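Nomwood Swap Shelf Is Back, and It Has Grown

23/05/2023
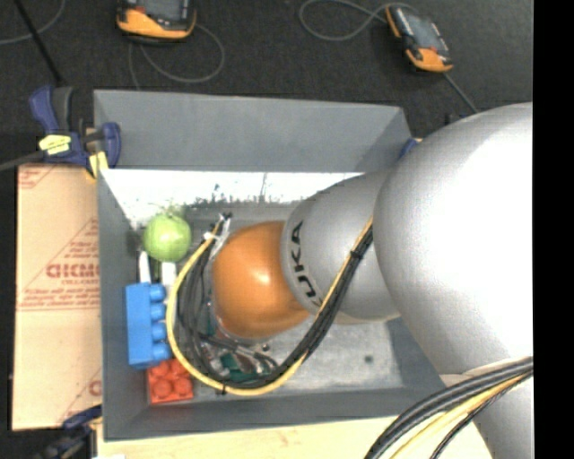
Orange and silver-gray over a gray bin.

If you walked past the old ticket office at lunchtime last week, you'll have heard the noise. The swap shelf is open again after the winter break, and it has gone from one wobbly bookcase to a whole room of things looking for a new home!

For those who are new to Nomwood, the idea is very simple. You bring something you no longer need, you put it on a shelf, and you take something you like. You don't have to do both on the same day, and you don't have to do both at all. Jam jars, jigsaw puzzles, a winter coat your kid outgrew in a month (how do they do that?), all of it is welcome as long as it's clean and it works.

We had 227 items through the door in the first week. The books went fastest, as they always do, but the big surprise was the kitchen corner. Three bread machines came in on Monday morning and all three were gone by two o'clock. Somebody also left a complete set of fondue forks in their original box, and I'm still a little sad I wasn't quicker.

Rigoberto Zepeda built the new shelves over four weekends, using boards from the Remari Street gym floor. You can still see bits of the basketball lines on them, and if you look at the shelf by the window you'll find most of the free throw line running right under the teapots. He has left the bottom row extra deep for board games, which used to slide off and spill everywhere.

The repair table is back too, Thursdays from 4 to 7. Şükran Yalçınkaya is there with her sewing machine and will take up a hem or put in a zipper while you wait. Bring your own zipper if you can, as the box of spares is mostly brown ones. She'd also love to show people how to do it themselves, and last Thursday she had two teenagers patching jeans and an older gentleman learning to sew on a button, all at one table and all talking at once. It was a lovely evening.

A few things we can't take: mattresses, car seats, opened paint, and anything with a cracked plug. VHS tapes are also a no for now. We have 69 of them already, and 12 are the same exercise video. Please do come and take one.

Bigger things like sofas and desks won't fit in the room, so those go on the corkboard by the door. Write what it is, how big it is and how to reach you, and take your card down once it's gone. Cards stay up for a month.

Next up is the plant swap on the lawn in August. Last year people brought 300 seedlings, most of them tomatoes, so if you have herbs, houseplants or anything that flowers, start your cuttings now! Empty pots are very welcome and can be left beside the back steps any day we're open.

Open Monday to Thursday, 10 to 7, and Saturday mornings until noon. The side door sticks, so give it a good push.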